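Dec 6, 2025

Bench notes, sorting set for the Issa play corner. Carrying on from the June page, where I left the list of shapes half done.

Washed everything first. Warm water, a drop of dish soap, old toothbrush for the inside corners of the stars. The stars hold dirt in the five notches and no amount of soaking gets it out without the brush. The hearts have the same problem in the dip at the top, though less of it. Laid them on a towel and left them while I dealt with the board.

Board: the big maple one. I had planned to use one of the thin Trernley trays and changed my mind. The tray flexes when it is picked up by one end and the cylinders roll. The maple board is heavy and stays where it is put. It's more than a small kid could carry, but for laying out at the bench it's the best surface we have. It also has stripes, light and darker strips running the long way, and I wondered if those would compete with the colors of the blocks. They don't. Yellow is the only one that gets near the wood color and it still reads fine from standing height.

Did not oil it. The last time we oiled it the blocks picked up a film and had to be washed again. If it needs oil, do it after the set is packed and give it 16 hours before anything goes on it.

Layout. Tried three ideas for how the color groups should be shown on the instruction card.

First idea was straight rows, one color to a row. Clear, but it looks like a shop shelf and there's no reason for a kid to keep going once the first row is done. Also the rows drift as soon as somebody bumps the table.

Second idea was piles. Dropped it fast. The triangles slide off everything.

Third idea was a curve, with each color running into the next one and the blocks set close enough to touch. I like this one best. The order I settled on is red, yellow, blue, with two shapes of each, and green kept apart as its own pair so there's a question left for whoever is doing it: where does green go? Could be at the end of the curve. Could be the start of a second one. Either answer is fine on the card.
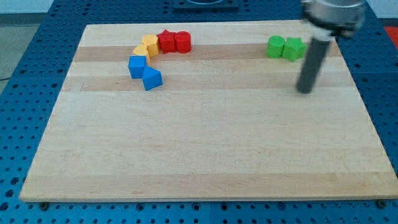
For the shapes inside each color I'm keeping cylinder and star for red, hexagon and heart for yellow, cube and triangle for blue. Green gets cylinder and star again, same as red. That repeat is deliberate. A kid who is sorting by shape will put the green and red together, and one who is sorting by color won't, and the adult can see which way they are thinking without asking.

Stand the cylinders on end. On their sides they go across the board and onto the floor. The triangle can sit whichever way it likes, I gave up trying to fix that in the wording.

Spacing. Touching, or close to it. I tried leaving a finger's width between blocks and the curve stopped looking like a curve. Leave plenty of bare board between the curve and the green pair, enough that they don't look like part of the same group. I have not put a measurement on the card. People with rulers will use the ruler and forget the blocks.

Work table. The blue perforated one is good for this apart from the holes, which eat small parts. None of the blocks can go through, but the felt dots for the box lid did, and I spent a while under there with a flashlight. Put a cloth down if you have anything smaller than a block. The board covers enough of the table for the layout itself.

Box. The Pestuvau box with the slide lid is the right size and the lid no longer sticks after sanding the groove, 400 grit, both sides, wiped out with a dry rag. The cardboard divider inside it is finished. Two of the slots have torn through and the stars get into the wrong section. I'd like to leave the divider out completely. Sorting the blocks out of a mixed box is half the activity anyway.

Labels. The Sosimix label sheets are in the flat drawer, part number 2240 on the wrapper if we need to reorder. They peel cleanly off plastic. They do not peel cleanly off the Pestuvau box, so decide where the label goes before it goes on.

Card wording, draft:

> Stand the blocks on the board so they touch. Keep the same colors together. Make a curve. Where will you put the green ones?

Might be one sentence too many. "Make a curve" may need a drawing beside it, since the younger ones won't know the word. A pencil line is enough, no color, or they will copy the drawing.

Still to do:

- redraw the curve for the card, larger
- cut the old divider out of the box
- felt dots on the lid (use a cloth this time)
- check the edges of the hearts for rough spots
- go over the small marks on the board and see if any need sanding
- put the toothbrush back by the sink, it is in my apron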